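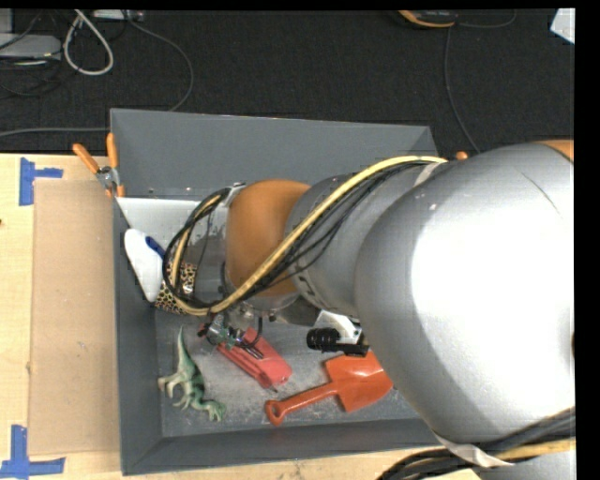

Numenton Network Supplies
Frequently Asked Questions: Orders, Returns and Warranty

Last updated: Saturday, March 23, 2024

Are the products you sell new or refurbished?

Both. Each listing states the condition of the item as New, New — Opened Box, or Refurbished. Refurbished equipment has been tested, returned to its factory settings and cleaned before being offered for sale. Minor marks on the casing are to be expected and are not treated as a fault.

Is the stock level shown on the website accurate?

Stock levels are updated overnight on working days. Where an item sells out between updates, we will contact you by email and offer a suitable replacement or a full refund. We do not send a replacement without your written agreement.

Can I reserve equipment for a future project?

Account customers may reserve routers, patch panels and rack cabinets for up to 3 weeks. Reservations with a value of over £2000 require a deposit, which is deducted from the final invoice. Cable cut to length cannot be reserved.

Which methods of payment do you accept?

We accept debit and credit cards, bank transfer and, for approved accounts, payment on invoice. Schools, councils and NHS bodies may send an official purchase order. Please quote your order number on all payments.

Do you deliver outside mainland Great Britain?

Yes. Deliveries to Northern Ireland, the Channel Islands and the Scottish islands are charged by weight, and the cost is shown at checkout. For all other destinations, please request a written quotation before ordering. Any import duty is payable by the customer.

May I collect my order in person?

Collection is available from the Gruta Road trade counter once you have received an email confirming that your order is ready. Please bring the confirmation and a form of photographic identification. Orders not collected within ten working days are returned to stock and refunded.

How do I return an item?

Complete the online returns form and wait for a returns number before sending anything back. The number must be written on the outer packaging — not on the manufacturer's box. Parcels that arrive without one will be delayed.

What is the difference between the Fatar and McIver warranties?

Fatar switches carry a return-to-base warranty, and the customer pays for outward carriage. McIver switches are covered by advance replacement: a working unit is sent first, and the faulty unit must be returned within fourteen days. Warranty terms for other makes are given on the product page.

My McIver switch shows error code 1432. Is it faulty?

Not necessarily. This code is displayed when the power supply module is not fully seated. Switch the unit off, refit the module and restart. If the code remains, please complete a returns form and select reason code 3078.

Were orders affected by the change of invoicing system in December?

Invoices issued before the change remain valid, but they do not appear in the new account area. Copies may be requested from the accounts department by email.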